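Rapport de projet, deuxième année
Traitement des plaintes pour vol dans la commune de Skutton

1. Contexte

Notre projet porte sur les vols simples déclarés au poste de police de Skutton. Nous avons choisi ce sujet parce que la plupart des études lues en cours parlent des crimes graves, et très peu des petites plaintes. Nous avons comparé deux quartiers, Serra et Edholm, qui dépendent du même poste mais qui n'ont pas les mêmes habitudes de déclaration.

2. Méthode

Nous avons lu 14 dossiers clos, tous rendus anonymes avant la consultation. Pour chaque dossier, nous avons noté l'heure de la déclaration, la nature de l'objet volé et la suite donnée. La grille de lecture a été préparée avec le logiciel Fitura. Il a fallu la corriger une fois, car la catégorie « effets personnels » était trop large.

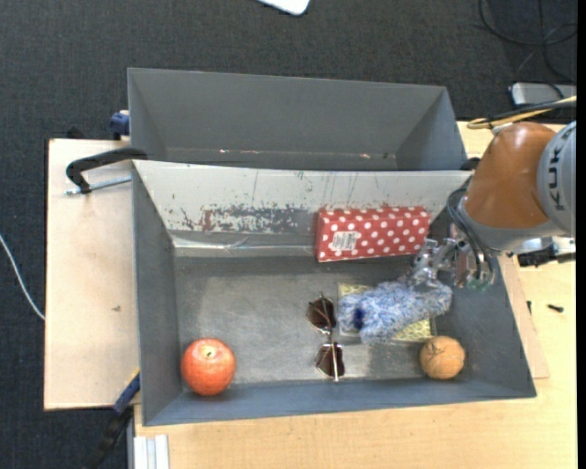

Figure 1. Objets divers dans un bac gris, dont une paire de lunettes de soleil.

3. Résultats

Dans quatre dossiers, le plaignant a retiré sa déclaration. Ces quatre cas viennent tous de Serra, ce que nous n'attendions pas. À Edholm, les plaintes sont déposées plus tard, souvent après 18 heures, et elles contiennent moins de détails sur l'objet. Deux dossiers seulement ont conduit à l'identification d'un suspect.

4. Difficultés rencontrées

Le vocabulaire des procès-verbaux n'est pas stable. Le même fait est appelé « vol » dans une page et « disparition » dans la suivante, et nous avons dû décider nous-mêmes du classement. L'accès aux archives était aussi limité au mois de janvier, donc nous n'avons pas pu vérifier l'effet de la saison.

5. Suite du travail

Nous voulons reprendre la même grille avec les dossiers de dégradation.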